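Sulgate Hand Controllers (pair), review after one month of teaching

I bought the Sulgate controllers in January, for showing household tasks to a robot with two arms. Before this I was using the older Zallbridge set, so I will compare with it many times. I paid 1,004 dollars with shipping, from my own money.

Setup was easy. The manual is short and it has one mistake: the cable for the left hand is drawn on the right side. If your arms move like in a mirror, check this first. Calibration took me 15 minutes the first time, and now I do it before my coffee is ready.

The movement is smooth. With the Zallbridge I always felt a small delay in the wrist, and I was teaching the robot my own nervous corrections together with the task. With Sulgate this is much better. The trigger is also softer, so you can close the fingers slowly on a thin edge.

My main test was sweeping with a dustpan and a hand brush on a mattress. It is harder than on a table, as the quilted surface goes up and down and you must keep the lip of the pan low on it. 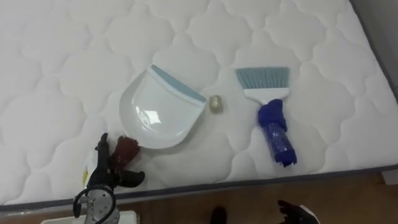

Dustpan, brush and one small gold piece on the mattress, left gripper near the pan.

I recorded 70 demonstrations of this task and kept roughly 30. Most of the bad ones were my fault. I pushed the pan too hard with the left hand, because the controller gives you no feeling of force. You have only your eyes for this. For folding a towel it does not matter much, but for sweeping I missed it every time.

One advice: make the brush handle thicker before you start. A colleague, Gregor Skinner, told me this and I did not believe him. A thin handle turns in the fingers and then the bristles look in a wrong direction.

What I do not like: the grips are made for big hands, and after one hour my thumb hurts. The pause button is too close to the trigger, so I stopped several recordings by accident. Support from Jurnham, the shop, answered me in two days and was polite, but they could not say if a smaller grip will come.

Four stars from five. If you already have the Zallbridge and you only teach picking and placing, keep it.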